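Two hands, one bottle

I've spent most of March swapping hands on the humanoid, and I said I'd write it up once I had something worth reading. I have a bit now. It's a comparison of two five-fingered hands, the Grunex and the Brovano, plus some notes on the controller, which ended up taking more of my time than either of them.

The Grunex is the one we'd been running since the robot was set up. It's tendon driven, with the motors back in the forearm, so the hand itself is light and the wrist doesn't sag much when the arm is out straight. The Brovano puts its motors in the palm. It's heavier at the end of the arm and you notice that straight away in the shoulder current. On the other hand there are no tendons to stretch, and I had re-tensioned the Grunex often enough over the winter that I was ready to give something else a go.

Both mount to the same wrist flange with four bolts. The Brovano needs an adapter ring, and the one supplied was a hair too thick, so the connector wouldn't seat fully. I had it faced down at a machine shop and it has been fine. If you're ordering one, ask for the thin ring. They do make it, it just isn't listed.

The job I picked was dull on purpose: hold a plastic drink bottle. Pick it up off a table, hold it out in front, bring it back, put it down. A thin-walled bottle is a good test for this because it gives way. If the grip is too hard the wall folds in, the diameter changes under the fingers and the force reading drops, and a simple controller answers that by squeezing harder. Too soft and the bottle pivots between thumb and fingers as soon as the arm moves.

I ran 182 cycles in total, split evenly between the hands, with the same bottles and the same arm path. I was strict about the arm path. On an earlier go I let the planner choose its own and the results were useless, as half the drops came from a wrist rotation that only happened on some runs.

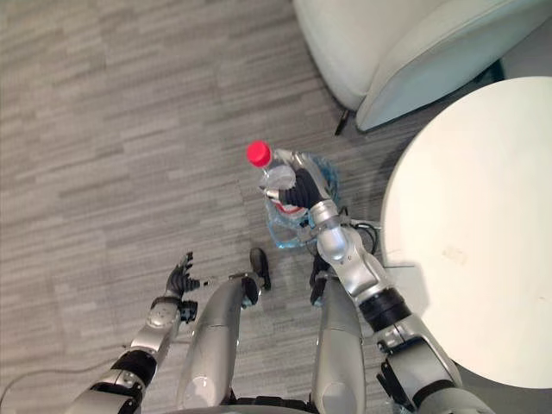

With the Grunex, the drops were nearly all at the start. The fingers close at slightly different rates depending on how the tendons are sitting, and if the index finger lands first it pushes the bottle over before the thumb gets there. Once it had a grip it kept it. The tendons have some natural give, and that does a lot of the work a force controller would otherwise have to do. I could run it with a fixed closing current and mostly leave it alone.

The Brovano was the opposite. It closed in the same place every time, which made the pickup very reliable, but it had no give at all. With the stock settings it crushed bottles. Opening up the current limit made it worse, bringing it right down meant the fingers stalled before they'd properly closed. There's a narrow range in the middle that works for a full bottle and a different narrow range for an empty one.

That's where the controller came in. I'd been using the Magalhães board, which handles both hands over the one bus and has a decent logging tool. Its force loop is slow, though, and for a stiff hand that matters. Lev Hordiienko lent me a Flaltov controller to try in its place. Lev had used one on a two-jaw gripper and told me to switch off the automatic gain tuning before doing anything else. I didn't, and lost an afternoon to fingers that buzzed. Once it was off the Brovano settled down and behaved much more like the Grunex, holding the bottle without denting it through the whole arm path.

The Flaltov isn't all good news. The configuration software only runs on Windows, the connector is a small locking type that I don't trust near a moving wrist, and the logs come out as one enormous file per session. I wrote a script to chop it up by cycle. If anyone wants that I can post it, but it's not pretty.

Cable routing deserves a mention as well. The Brovano's lead is thicker than the Grunex's and comes out the side of the wrist housing, so you need to leave a loop for the wrist to turn. My first loop was too short and it pulled the plug halfway out on a full rotation. That showed up as an intermittent fault on the thumb, and I went through the thumb motor, the driver and the firmware before I thought to look at the plug.

For my own use I'm putting the Brovano on one side with the Flaltov and leaving the Grunex on the other. I know mismatched hands will annoy the people who care about symmetry, and it does mean 2 sets of parameters and 2 calibration routines. But most of what we do is one-handed at the moment, and I'd like to see how each one wears over a few months of ordinary use.

Next on the list is wrist load. The extra weight of the Brovano has to show up somewhere, and I'd like to know if the elbow runs warmer over a long session. I also want to repeat the bottle runs with the caps off and some water in them, which will involve moving a few things out of the way first and finding a tarp.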